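Ekham Parts List

A table of used desktop computer parts, kept by Kavitha Menon and Subbarao Hegde for the Bellmont repair evenings. We use it to look up whether a part will fit before anyone opens a box. Last full check: August 4, 2019.

Contents

parts.csv holds 800 rows, one per part.
boards.csv lists main boards by socket and memory type.
notes.txt is free text, mostly by Saranya Mudaliar.

Columns in parts.csv

There are 13 columns. The ones people ask about:

part_id: our own number, also written on the sticker.
kind: board, memory, card, drive, supply, fan or other.
fits: socket or slot name, in lower case.
state: good, weak, dead or untested.
shelf: letter and number. Blank means the part went out and never came back.

Dates are year first. Empty cells are left empty, so please don't type "n/a" or a dash.

Known problems

Rows entered in April use the old shelf letters. Aishwarya Devadiga is fixing these by hand.
Power supplies from the Naidu lot have no wattage. The labels were gone.
Two drives share a part_id. Check the serial number as well.

Adding a part

1. Search for the serial number first.
2. Take the next free part_id and write it on a sticker.
3. Set state to untested unless you ran the part yourself.
4. For a board, add a row to boards.csv too, and fill in the socket name even when no processor is fitted.

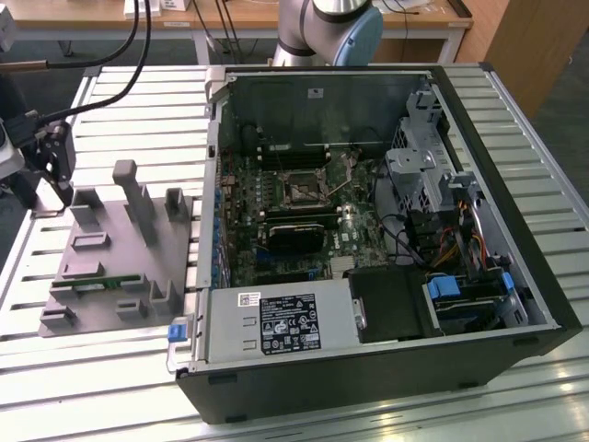 5. Save as plain CSV with commas and send the file to Kavitha.

License

Free to copy and change. Please keep the Ekham name on the list.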